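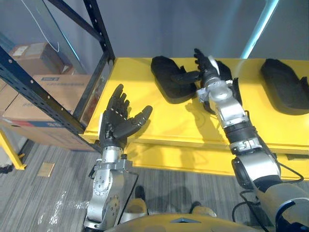 A robotic hand, palm up, at the near edge of a yellow shelf. PHOTO: Brian Kioko

Print | E-mail

Garneo Street shops want their two-hour parking back

By Raili Hirvonen

JULTHORPE – Store owners on the lower end of Garneo Street say the new 20-minute meters are killing the lunch trade, and they want the city to put the old two-hour limit back before the students return.

The short meters went in over the summer on both sides of the 700 block, from the post office down to the bridge. The city wanted turnover. It got turnover, the owners say, just not the kind that sits down and orders soup.

"You can't eat in 20 minutes. You can't get a haircut in 20 minutes," said Valentyna Romaniuk, who owns Yatsenko, the bakery and lunch counter at the corner of Garneo and Mill. "People come in, they look at the line, they look at there car, they leave."

Romaniuk said she has cut one weekday lunch shift and now closes at 3 p.m. instead of 5. She used to keep the back tables open for people with laptops. Those tables are stacked against the wall now.

A petition at the bakery register and at four other stores has some 2,000 signatures, according to the owners. It asks for two-hour meters from 10 a.m. on, with a couple of short spaces left by the post office for pickups and deliveries.

The city's parking office doesn't see it the same way. Oleksandra Vakulenko, who runs the office, said the block had a double-parking problem for years and the fire department had complained more than once.

"We had delivery vans in the travel lane every morning," Vakulenko said. "We had buses going over the center line to get by. That has gotten a lot better."

She said anyone who needs longer can use the Nurkommont garage, a five minute walk up the hill. The garage has 720 spaces and is rarely full before evening, she said.

Owners answer that the garage is the trouble. It charges a flat rate, even for half an hour, and the Mill Street entrance closes at 6 p.m. After that drivers have to go all the way around by the college. The elevator on that side was out for most of the spring. It's running again, though a reporter waited a good while for it.

Nurkommont, the company that runs the garage, did not return calls. A notice posted by the pay machine says a new rate card is coming but doesn't give a price.

Not everyone on the street is against the short meters. Yến Vương has a phone repair counter across from the bakery, and she said most of her customers drop off and go. Before, they would circle the block and give up.

"For me it's good," she said. "For the restaurants I understand, it's bad. Maybe one side short and the other side long? I said that at the meeting and they wrote it down."

Tickets are another sore point. Several customers interviewed on the block said they had been ticketed within minutes of the meter running out, one of them while standing in line to pay at the bakery. The parking office would not say how many tickets have been written there since the change. A request for the numbers is pending.

Residents on the side streets have there own complaint. Drivers who don't want the short meters are parking up on Alder and Locust, where there are no meters at all, and people coming home from work can't find a spot. A resident permit for those streets was talked about two years ago and dropped. Vakulenko said it could be looked at again, but not as part of this.

Then there is the bike lane. The original plan for the lower street had one on the east side, and the meters were supposed to be moved to make room. The lane was put off when the paving bids came in high. Some owners think the meters should have waited too – do it all at once, or leave it alone. The paving is still in the budget for next year, with no start month given.

Any change in the time limits has to go to the full city council. Staff can reprogram the meters in a day or so once there's a vote, Vakulenko said, but the signs have to be ordered and that takes longer. The council takes up the petition at its next regular meeting, 7 p.m., second floor of City Hall. Public comment is at the start, sign-up sheet is by the door. Parking in the City Hall lot is free after 5.

Romaniuk said she will be there and plans to bring the petition in a bread box. If nothing moves by February she'll look at a space she's been offered out by the highway, with its own lot.

"I don't want to go out there," she said. "I've been on this corner since my daughter was in first grade."

Print | E-mail

RELATED ITEMS
Lower Garneo paving pushed back another year
Mill Street bridge sidewalk to reopen, west side only
Letters: Bring back the trolley loop
College move-in: which streets will be closed
Two new storefronts leased near the post office

Contact the newsroom | Advertise | Corrections
Copyright Julthorpe news desk. All rights reserved.
Back to top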